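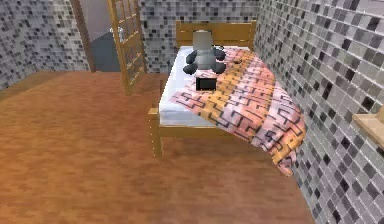
The bedroom in the Potudura scene pack, running in Runa

Runa home simulator with the Potudura pack: lovely rooms, and a safety stop I stopped trusting

Reviewed August 25, 2025
Filed under: Software, Arms and grippers, Safety

I have been living with Runa since March, on and off, and I meant to have this review up well before the summer. What held me up was a fault, and once I'd found it I didn't feel I could write cheerfully about the blankets and the door handles and leave the fault to a line at the bottom. So you'll get the blankets, I promise, but most of what follows is about the contact stop, which let me down in a way I think anybody using this software to prepare for a real arm ought to hear about before they do another evening's work with it.

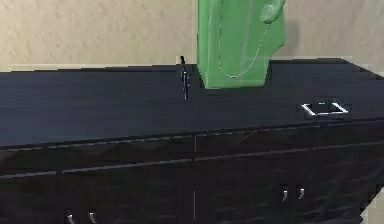
1336 words

For those who haven't met it, Runa comes from a small firm called Teixeira and lets you practise household jobs with a simulated arm before you go anywhere near a real one. You pick a room, you pick a gripper, you give it something to do, and you can leave it trying all night if you like. The rooms are sold in packs. Potudura is the home pack, and it's the one I bought, partly for the cabinets and partly (I may as well own up) because I fell for the bedroom.

It really is a charming bedroom. There's a pale wooden bed with a slatted headboard, and a big blanket in pink and orange thrown across it so that a good deal hangs down over one side, and a panda or teddy sort of creature sitting up by the headboard. The walls are all little mosaic tiles, which I wouldn't choose for sleeping in, but they're very good at upsetting a vision system that has only ever met plain paint, and mine was upset for a fortnight. Soft things are hard to do in a simulator and I had expected something like a sheet of cardboard. When I dragged a corner of the blanket it bunched and slid and caught in a way I recognised from making beds, and I spent a whole Sunday doing nothing else and called it testing.

The cabinet is the plainer end of things, dark and nearly black, with silver handles on its front, and in the close view the wall behind it goes a bit jagged where it meets the counter. I don't mind that. You can turn the quality up if your machine is willing, and mine isn't, particularly. The gripper is drawn in a see-through green, and I came to like it very much, as you can look through it to whatever it's about to bump into.

And bumping into things is where the trouble began.

What the contact stop is meant to do

You give Runa a force limit, in newtons, and if the gripper presses on anything harder than that, the arm is supposed to halt and the attempt is marked as a failure. Mine was set to 80, to match the limit on the bench arm we use, a Grelletti. The whole idea is that a routine which leans too hard gets thrown out in the simulator, where all it costs you is a bit of electricity, and only the gentle ones get as far as the real machine. You'd think of it as the smoke alarm of the package. You test it once when you put it up and then you rely on it.

I did test it. I drove the gripper straight down at the countertop on my first evening, it touched, the number climbed, and at 80 the arm stopped dead and a red bar came up across the window. Splendid, I thought, and went to bed.

What it did instead

The routine I was working on was a simple one: come down to the countertop, touch it lightly, move along and find the edge. I left it running overnight and in the morning I had 1205 attempts, with not one stopped for force. I was delighted. I sent a rather boastful message to Ditte Brynjólfsdóttir, who shares the bench with me and has far more experience of real arms than I have, and she wrote back with a single question: what was the highest reading?

I hadn't looked. I'd only looked at the column that said whether the stop had fired. When I went back and opened the force log properly there were readings well past the limit all the way through, attempt after attempt, with the gripper pushing down into a cabinet that would have had something to say about it in real life, and beside every one of them the status read "contact stop: armed".

It took us two evenings to corner it. The stop works perfectly the first time you load a room. If you then reset the room without closing it, which the overnight runner does between every attempt, the limit is lost and nothing takes its place. The settings panel still shows 80. The log still says armed. You can push as hard as the motors allow and the red bar never comes.

I was very lucky in one respect, and I'd like to be plain about this. We had already moved an earlier version of the routine over to the bench. The Grelletti has its own limit, set in its own controller, and that one did fire. It came down on a bit of old worktop much faster than either of us expected, stopped, and left a dent you can put a fingertip in. Nobody's hand was near it, as Ditte insists on the guard being shut even for slow moves. I used to think her a little strict about that and have since told her so, and apologised.

If you want to check your own copy, the method is easy enough. Load a room, press the gripper on something solid and let the stop fire. Reset the room from the menu, don't close it, and do the same again. If the arm carries on pushing the second time, you have the fault. I found it in the bedroom and at the cabinet alike, and with both of the grippers I own, so I don't believe it belongs to the Potudura pack. It seems to be in Runa itself.

What Teixeira said

I wrote to their support address expecting a form letter, and got Welington Araújo, who was kind, quick and a bit mortified. He had reproduced it by the following afternoon. His explanation was that the reset rebuilds the room's physics from scratch, and the limit is attached to the old physics and goes out with it, while the panel and the log simply repeat what you typed in. He sent me a setting that forces a full reload between attempts. It works, and I've run the check after every session since, but it makes overnight runs a great deal slower. A proper repair is promised for the next release and I haven't been given a date.

What I was less happy about is that there's still no notice on the download page. I asked, and Welington said he had asked as well. A slow simulator is a nuisance, whereas one that writes "armed" beside a stop that isn't there can send a heavy-handed routine out to somebody whose bench has no second limit behind it, and I do think those people deserve a line of warning, in large type if possible.

The rest of it, more briefly

Setting up took me most of a morning, a good part of which was my own fault for skipping the chapter on graphics drivers. The manual is written in proper sentences by somebody who likes explaining things, and I read more of it than I needed to. Doors and handles behave well. Small thin objects are fiddlier, and I never did get a reliable pick on the little metal frame on the countertop, though I suspect my approach angle as much as I suspect Runa. The camera controls are backwards from every other program I own and I still get them wrong. Saving a room halfway through a job works every time, which I can't say of the package I had before.

Would I buy it again? I think I would, yes, and I'm still using it most evenings, with the full reload switched on and the force readings open in a second window where I can see them. For learning on, at home, with no real arm attached, I'd recommend it warmly. If there's a machine at the other end, run the check first, keep the limit set in your own controller, and wait for the repair if your overnight runs matter to you.

Score: 2 out of 5 for now. I'll come back and redo it when the new release arrives, and the blanket alone will be worth a point.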